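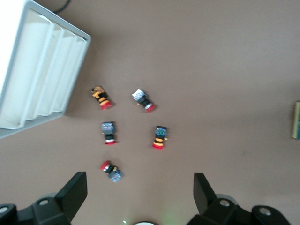
Push-button switch units on the sorting bench at Brinidcombe, with the gripper fingers above them.

Progress report to the Lebrun Fund, March 27, 2024
Good practice for small robot cells: second period of the grant

Dear all,

Thank you again for your patience over the winter, and for the kind note that came with the last payment, which went up on the kitchen wall and has stayed there. I am glad to say we have a good deal more to show you this time.

You will remember that the grant pays for a plain-English code of practice for workshops that run one or two robot arms and have no safety department to lean on. The draft now stands at 138 clauses. That is far too many, I know, and Reece Nuttall has been going through it with a pencil and a firm hand. We would like to bring it down a good way before May, mostly by folding the repeated advice on guarding and access into a single chapter.

The bench trials have been the most useful part of the period by far. We chose switch units as the test parts because they are awkward little things — a red cap at one end, a contact block at the other, and no two need lie the same way. The arm has made over 1,000 picks on them under the draft rules, and we learned the most from the stoppages. Clause 6, on what a person must do before reaching into the work area, was read in two quite different ways by people who had both been trained on it. One took "stopped" to mean that the arm was still, the other that power to it had been removed. We have rewritten it to say the second, with the steps in the order you would do them, and I am much happier with it.

We have also added a short section on changing fingertips. It asks for the fixing screws to be checked and the check signed for before the arm is run again, at reduced speed to begin with. Trokard, who are trying the draft in their own shop, asked for this and sent us their own checklist to borrow from, which was generous of them.

I do have to own up to one delay. Zavetik were to review the chapter on lighting and cameras, and their comments have not reached us yet. I have spoken to them and they are still keen, so I have moved that chapter to the back of the queue and carried on with the rest. It makes no difference to the budget, and spending is in line with the plan you approved.

Still to do before the next report:
Finish the shortened draft and send it to Trokard for a second reading
Repeat the bench trials with people new to the code
Agree the wording on record keeping, where Reece and I still differ a little

You would be very welcome at Brinidcombe during the repeat trials if any of you can spare a morning. Let me know which dates suit and I will see to the visitor forms.

With warm thanks from all of us on the project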